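Wed 1 January
Prornstead Shared Building - users' meeting, main room

Present: representatives of the playgroup, the Rekex repair bench, the evening language class and the building office. Apologies were received from the choir.

**1. Previous minutes**

Accepted with one correction. Under item 3, "boiler" should read "booster pump."

**2. Heating controls**

The office reported that the Ong controller on the ground floor has been losing its schedule after power cuts. The backup battery has been ordered but not delivered. Until it is fitted, the first group in each morning is to check that the display shows the right time and reset it if not. The language class asked for the evening setback to start later. Agreed to move it by 2 hours on class nights only. The office will change the setting.

Radiator valves in the corridor were discussed. One is stuck open. Repair bench to look at it before the office calls a contractor.

**3. Water damage, rear store**

The leak at the rear store was traced to a failed gutter joint. The joint has been resealed. The plasterboard is still damp at the base and will not be painted before March. Umar Roofing quoted $1,000 for replacing the full gutter run. The playgroup thought the quote high for the length involved. The office will ask for a price on the damaged section alone and bring both figures back.

Items stored against the rear wall must be kept clear of it - this was asked for last time and has only been partly done.

**4. Storage and labeling**

Shelf space was reassigned as follows:

- Top shelves: choir folders, office paper
- Middle shelves: language class books
- Floor level: repair bench crates, lids on

The playgroup asked that large play items stay out on the floor and not go into the store. Agreed, provided the fire door is clear.

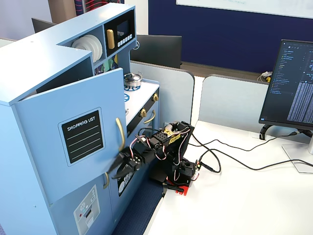 *Item 4: play kitchen with "SHOPPING LIST" panel, beside the white desk.*

**5. Keys**

Four keys are on issue. The office wants the spare from the language class returned and logged. Class to bring it to the next session.

**6. Any other business**

The noticeboard by the entrance is full of expired posters. Each group to remove its own. The request for a second recycling bin was deferred until the collection charge is known.

Next meeting: March, date to be set by the office.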